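Home Projects Gallery Shop Log Contact

Katdale: two little arms learning to sew

Katdale is the suturing robot we've been building at the Irkeck shared workshop, two arms on one bench, and I can't stop showing it to people! It started with a bag of small gears and a wild idea in September. The control code is up to version 7 (we call that branch Clemeck) and it has gotten so much smoother. More pictures when I've sorted them, but I love these two.

The black gripper up close, green thread rising behind the silver tip. 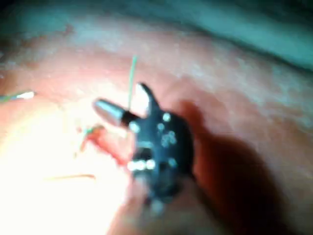

Curved needle, green suture, and the metal jaws holding on tight:
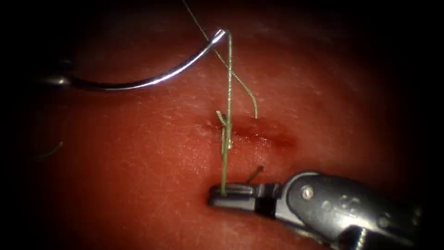
Next up is the wrist backlash. There's still a tiny bit of slop when a joint changes direction, so I'm swapping the drive cable and redoing the tension springs, and after that I want to try slower moves with a lot more practice runs. Parts are on order, 200 of the tiny screws included!

Posted May 12, 2019

45 likes 2 shares

Comments

quintana_bench: Those jaws are gorgeous. What cable are you using?

gearpile: I can't even sew a button on. Following!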